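About Us

Reading time: 5 min
Print this page | E-mail this page
Shares: 51

Fakberg writes software for robot arms. We don't build the arms, and we don't sell them. What we make is the layer in between – the part that takes in camera views, works out where things are, picks a path, and sends the joints on their way. If you have ever watched an arm stop dead above a part it should have picked up and wondered what on earth it was thinking, you already know the kind of question we spend our days on. We love that question!

We started as two people sharing a desk and a whiteboard, both of us tired of planning code that worked on one machine and fell over on the next. The first thing we wrote was a small tool for replaying a failed motion joint by joint, so you could scrub back to the moment things went wrong. It was ugly and slow and we used it every single day. A much better version of it is still at the center of everything we ship.

What we work on

Our main product is Altwood, a motion planner for six- and seven-joint arms. Give it a goal for the gripper and a rough model of the room, and it hands back a path that keeps the elbow clear of whatever is standing nearby. It also tells you why it chose that path, in plain words, which took us longer to get right than the planning did. (Early messages read like a tax form.)

Next to it sits Zwane, our perception package. Zwane finds small objects on flat surfaces and estimates where each one stands and which way it leans. Small objects are a joy and a headache. They hide behind fingers, they look alike from straight above, and a few pixels of error is enough to knock one over. Most of our favorite arguments in the office begin with Zwane.
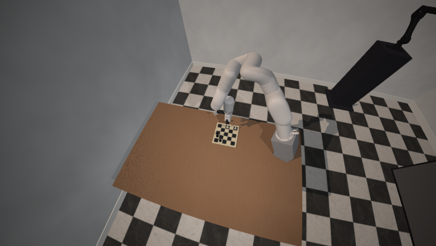 Nearly everything we write runs in simulation before it goes near hardware. A simulated arm can drop a piece all night long and be ready again in the morning, and it lets us change one thing at a time – the friction on a fingertip, the delay on a camera, the weight of a pawn – and see what that one thing does. Our nightly run now covers 2,000 short episodes, and the results are waiting when the first person gets in and puts the coffee on.

Chess is our favorite test bed. We are not very interested in the game itself, and most of us play badly. What we like is the board. The squares are regular, so you can say exactly how far off a placement was. The pieces are crowded, so the planner has to come straight down and go straight up without brushing a neighbor. The shapes are awkward to grip. And anybody who visits can look at the board and tell whether the job got done, with no chart needed.

We keep the rest of the setup plain on purpose. A big table, a small board, a checkered floor that makes it easy to see when a camera has been placed badly. We have tried fancier rooms, with shelves and clutter and patterned walls, and those have their place later in testing. For the first round of any new idea, though, we want to be able to look at a view and know right away what we're looking at.

How we work

We work in short rounds. Somebody brings a failure, we replay it together, and we try to agree on which part of the stack it belongs to before anyone touches the code. That last bit is harder than it sounds. A missed grasp can look like a perception problem and be a control problem, or the planner can hand over a perfectly good path that arrives 30 milliseconds too late to be any use. We have a rule that you can't blame another module until you've looked at your own logs first, and it has saved a lot of friendships.
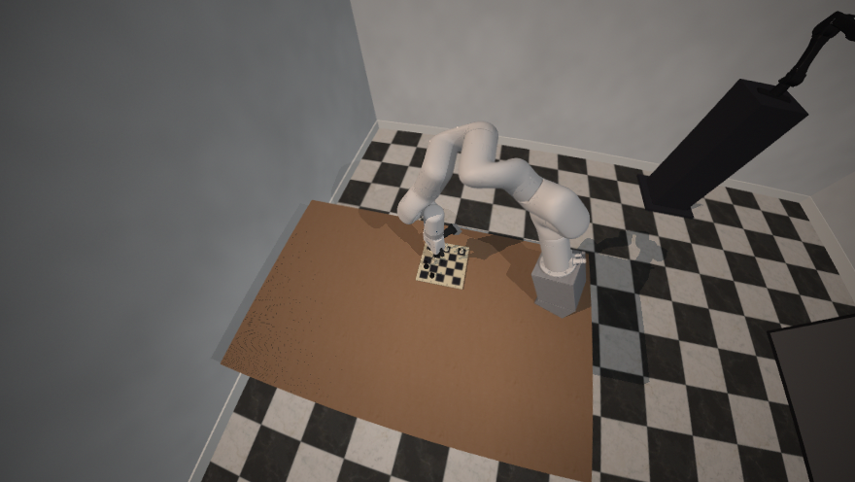
Every failure that teaches us something goes into a shared library with its seed, its settings and a short note, so that anyone can run it again a year from now. New people spend their first two weeks just reading through that library and rerunning whatever catches their eye. It's the best introduction we have found. By the end they have usually fixed something small, too, and they get to delete the note, which is a nice feeling – we still remember our own first ones.

Cameras get a lot of our attention. Most teams start with one fixed view from high up, and so did we. It is great for seeing the whole arm and not so great for the last inch or so above a piece, when the exact spot between the fingertips is all that matters. So Zwane can also take in a wide view from close behind the gripper. The picture bends badly toward the edges, and straight rows of tiles turn into arcs. We had a wonderful, maddening August working on the lens model for it. Now the two kinds of view can be compared in the same coordinates, and when they disagree, Altwood slows down and waits for the next reading.

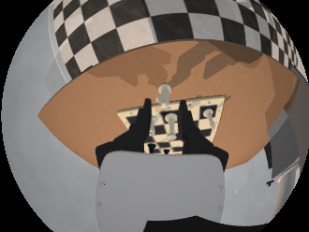 Looking down past the gripper fingers at the chessboard, wide-angle simulated view.

Jinduldale, and what's next

Jinduldale is the name of our newest project, and the one we're most excited about. It's a set of tools for comparing two versions of a controller side by side on the same seeds, with matching views lined up by time. You can pause both, step through them together, and see where they part ways. We built it for ourselves, showed it to a few partner labs, and were asked for a copy before we'd finished the demo. There are still rough corners (the timeline gets sluggish on long runs, we know!), and we're working through them with the people who use it most.

Working with us

We like hearing from labs, small manufacturers and teachers who have an arm and a stubborn problem. Send us a log and a few lines about what you expected to happen. Messy logs are fine. If we can reproduce the trouble in simulation, we'll send back the scene files along with what we found, and you're welcome to keep using them.

We also take on interns twice a year. You don't need a background in robotics, but you should enjoy reading other people's code and be happy to stare at the same four seconds of motion for an afternoon.

Page last updated 9/8/25

2 comments
Share this page | Print | E-mail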